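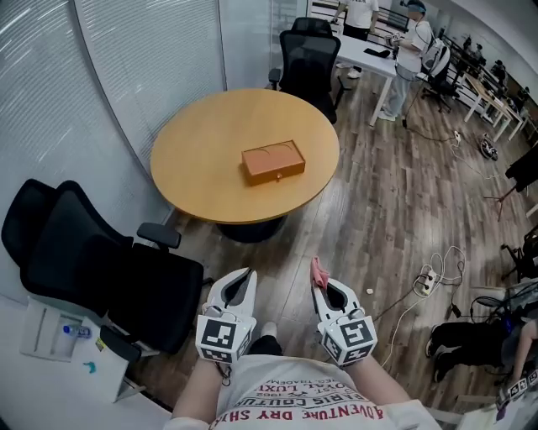
Re: [handheld-demos] How many wipes is enough?

From: Sarita Singhal
To: handheld-demos list
Date: 1/31/24

Kenta Sekiguchi wrote:
> Hi all, we're starting on cloth tasks at Nukdale in February and I'd like
> to know how others are collecting. Two questions. Do you keep the table
> and the object in one spot for the whole set, or move them? And how many
> demos did you need before the policy stopped doing silly things near the
> edges of the box? We have 70 so far and it's hopeless.
>
> Kenta

Hi Kenta,

Good timing, we're in the middle of exactly this at Sakwood. The task is wiping down a little wooden box with a pink cloth, box on a round table, a hand-held gripper in each hand. Sounds like nothing, right? It has eaten most of my month!

On your first question: move everything. We started out with the box dead centre on the table and the person standing in the same place every time, and the first policy we trained was lovely as long as you never touched the box. Shift it a hand's width and it wiped the table beside it, very thoroughly. Now we turn the box a bit between takes, so the side with the knob isn't always facing the same way, and every 20 minutes or so whoever is collecting drags the table to a new bit of floor. We don't tidy the office first either. Chairs, cables, people walking about behind the glass, all of it stays in. Leobardo wanted a plain backdrop and we argued about it for a week (I won, but only because the plain-backdrop set did worse).

As for how many, 70 is very low for cloth. We saw the first sensible behaviour at 500, and by that I mean it touched the lid with the cloth more often than with the bare fingers. The edges didn't come good until we were near 2,000. The set as it stands is 2,045 after I threw out the takes where tracking dropped.

Speaking of which — check your marker cubes. If you turn your wrists inward to get at the far side of the box, one cube can hide the other and the pose goes all over the place. Apolinar found that standing half a step further back fixes most of it. You do feel a bit silly reaching like that, but you get used to it.

A few smaller things:

Pinch the cloth near a corner, and not always the same corner. If it's bunched up in the jaw the policy learns to carry a ball around.

Decide early which hand holds the cloth. Ours is the right for this set. We mixed hands in an older one and I wouldn't do it again without labelling them.

Let people do it badly now and then, as long as they recover. The takes where someone misses the lid, lifts off and comes back are worth more to me than the perfect ones.

Swap people often. Arms get tired and the wipes get short and lazy, and then so does the robot.

What I haven't sorted out is how hard to press. There's no force reading on our grippers, so the policy is guessing from how the cloth folds. Has anyone on the list tried adding a sensor behind the pad? Abundio, I think you mentioned something like it on the Kamath project, did that go anywhere?

Happy to share our take-rejection script if it's any use, Kenta. It's ugly but it works on the Ikix log format too.

Cheers,
Sarita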